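Manon Lavoie signed off on her second two-armed robot in October, and she says the purchase price was the easy part of the budget.

Lavoie plans equipment for Omside, which tests packing and sorting jobs for small manufacturers. "The arms come with a quote. You read it, you argue a bit, you pay," she says. "Then you find out what the grippers cost to look after."

Her first-year plan set aside 400 dollars for spare finger pads. The team spent 600. She has since moved pads, cables and carpet tape onto a line of their own, reviewed every quarter. 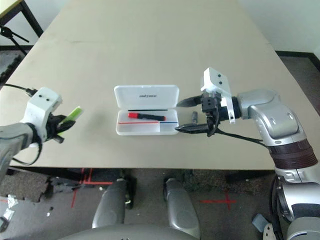
A pencil case and a small battery on the test table at Omside, with both grippers at work.

The test objects come out of petty cash. "Pens, markers, batteries – whatever the stationery shop has," Lavoie says. "I used to want receipts sorted by trial. I gave up on that."

Her colleague Baoshan Xia pushed for matching grippers on both sides, so one box of spares would cover either arm. Lavoie had priced a cheaper mixed pair and still has the spreadsheet. "He was right about the spares," she says. "I'm less sure about the service contract."

That contract covers 40 hours of labour a year. She would like to see the logged hours before renewing, and has asked Xia for them by the end of the quarter.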